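Praltine says its cans now hold the same for less. Do they?

2021-03-11

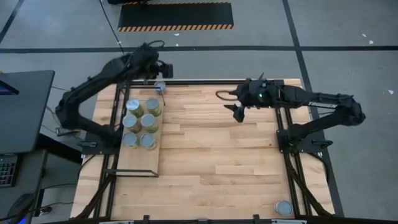 Praltine, the canned food maker, told stores this month that its new, shorter can is "the same meal in a smarter size." Shoppers may want to get out their kitchen scales before they agree.

The old can was labeled 400 grams. The new label gives only the drained weight, in smaller print on the back, so the two can't be compared at the shelf. Asked for the full weight of the new can, the company sent a leaflet about recycling.

Zanele Jacobs, who runs the Campos grocery on Preda Street, said the price to her store dropped by 11 cents. "They call that a saving for the customer," she said. "I'd like to know what came out of the can first."

Praltine spokesman Alistair Baxter said the change followed a survey of 2000 households, most of which "liked the new look." He would not release the questions. It is not clear whether anyone in the survey was told how much food was inside, or whether they were shown a full can at all.

The company also claims the new shape cuts truck trips by 40 percent. That figure comes from its own planning team and covers one route. Baxter said a wider study was "under way" but gave no end date.

Rival brand Nuto said it had no plans to change its cans. It said the same thing last March, a few weeks before it changed them.

The old Praltine cans will stay on sale until stocks run out.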